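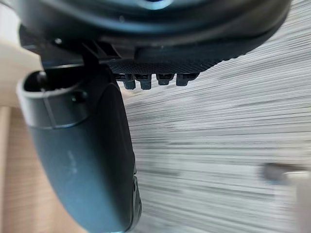 Trirau's packing trial ends in April, with questions left over.

Trirau says its new packing method will save small stores a lot of money. After reading the two-page summary the company put out this week, we are less sure.

The trial took place at the Ketow warehouse in Honinis, where household orders are sorted and boxed for local delivery. Under the new method, packers get one size of box instead of five, and fill the leftover space with folded paper. Trirau says 104 orders went out this way and that breakages were "very low." The summary does not say how low, or how many orders broke under the old method. Without that second number the first one doesn't tell a store owner much.

There is also the matter of what went into the boxes. According to the summary, orders with glassware were left out of the trial "for simplicity." Dish towels, sponges and plastic tubs survive most trips in most boxes, and it would be strange if they hadn't survived this one. Ketow says glass and ceramics will be tested later, but has not set a date.

The savings claim rests mainly on buying boxes in bulk. That may well work for a warehouse. A store that ships eight orders on a good day has to find somewhere to keep a pallet of flat cardboard, and storage space is left out of the math. So is the paper, and a large box with one small item in it takes plenty of paper.

Some of it makes sense. Packers no longer have to guess which box to reach for, and a single stack takes up less of the bench than five. Several store owners on Yu Street told us they would try it if the starter kit came with a return option. At the moment it doesn't.

Trirau plans to offer the kits to stores in Honinis at the end of April. The company says full results will be published – though it would not say whether that will happen before the kits go on sale.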